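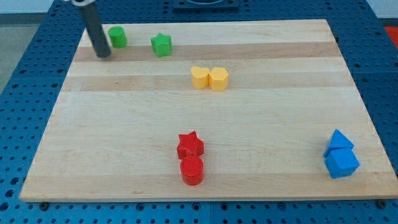

Fig. 6. Blocks in colour pairs on the wooden board, rod lowered near the green cylinder.

6. Teaching a push by hand or by remote

The leaflet that came with the Pandex arm says anyone can teach it a task in minutes. Allow an afternoon. The steps below are what Gerrit Smits and I ended up with after following the leaflet and getting an arm that pushed thin air with great confidence.

6.1 Before you start

1. Bolt the board stops to the perforated panel and push the board up against them. If the board can slide, every recording you make is worthless.
2. Put out the blocks in the layout you want as your starting point. In Fig. 6 the yellow heart touches the yellow hexagon, and the green star stands a little apart from the green cylinder.
3. Start the Tokier software and choose New Task. Type the instruction in plain words, such as "push the green star to the yellow heart". Leave the Smart Wording box unticked. It swaps your words for its own, and they are seldom better.

CAUTION: Keep the emergency stop within reach of your free hand. The arm is slow in teaching mode, but slow is still enough to trap a finger against the board.

6.2 Guiding by hand

4. Hold down the release button and take the arm by the wrist, above the rod. Gripping the rod itself bends the mount.
5. Lower the tip until it is just clear of the wood, behind the block you mean to push.
6. Press Record and make the push in one steady movement. Stop, lift, press Record again.

NOTE: The leaflet calls this the natural method. You will find that your own arm gets in the way of the camera, and the software learns from that too. We use hand guiding for a first try and for little else.

6.3 Guiding by remote control

7. Set the speed dial to its lowest mark and stand where you can see the tip and the board together.
8. Drive the rod down beside the block. Approach from the side away from the target.
9. Press Record, push, stop, lift. If the block spins away from the tip, delete the recording. Do not correct it halfway through.

NOTE: Stars and triangles turn when pushed on a point. Aim for a flat face or a notch. Cylinders roll off to the side if the tip is even slightly off centre – practise on one before recording anything you want to keep.

6.4 How many recordings

The leaflet suggests 900 for one task. Kidus Lencho kept going to 2000 and saw a clear gain, though he also moved the blocks to new spots between runs, and I suspect that did more good than the extra number. Change the layout often.

10. Play back every tenth recording at full length. The green tick beside a file means only that the file was saved. It says nothing about whether the block got where it was meant to go.

CAUTION: Error 3043 during playback means the saved board position has been lost. Repeat step 1 and the board check in section 4 before the arm moves again.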